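# Flotura opens its Pliselton lab to visitors

Flotura let the public into its lab automation workshop in Pliselton in March. The building on Morrison Street was open until 6 p.m., and 84 people signed in at the front desk – more than the company had planned for.

Visitors went through in small groups and stood by the white booths where the arms are set up. The main demonstration was tube handling, a job that takes up much of the day in water testing labs.

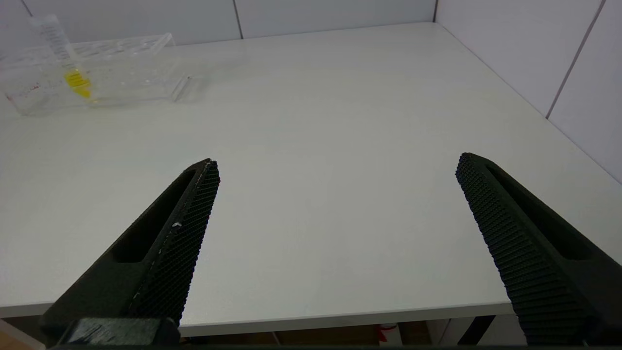 ## Colored liquids and a clear rack

Renata Szulc, who runs the workshop, talked each group through the task. The arm works with conical tubes and a clear acrylic rack, and the liquids are brightly colored so people can follow them from the back of the room. A bowl and a beaker share the table with the rack.

Szulc said clear plastic is hard for cameras to read, and that her team has spent 18 months on that problem alone.

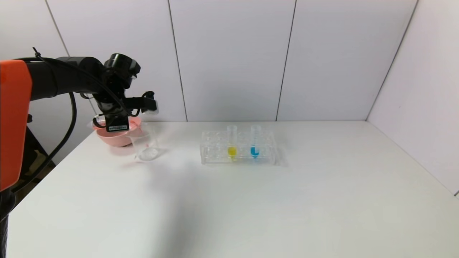

She also took questions about cost and jobs. Flotura does not sell the arms itself. It writes the software, called Dosuseck, and labs add it to equipment they already own. One retired chemist wanted to know what happens if the power goes out. Szulc told him the arm locks its joints and waits for a person to restart it.
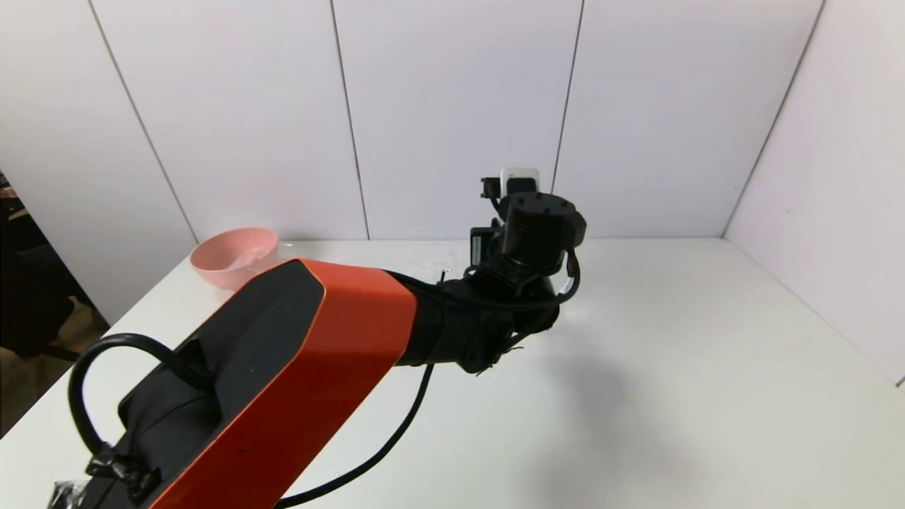
Students from the technical high school had the last slot of the afternoon. Several of them asked about the hardware more than the software, including the black cable that loops out of the arm next to its orange shell. Szulc said cable routing is one of the first things new hires learn – a snagged line can stop a job. The school hopes to send two students for summer placements.

## Next steps

Dosuseck has logged 753 hours of tube handling in the workshop so far. A trial at a county water lab is due to start this summer.

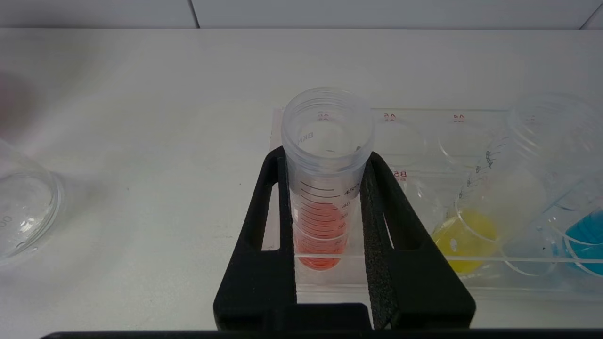 *Page last changed: March, 4:18 p.m.*

The tubes used for the demonstration have graduation marks printed on the side, and the trial will use the same kind. Groups that missed the open day can ask at the front desk for a weekday visit.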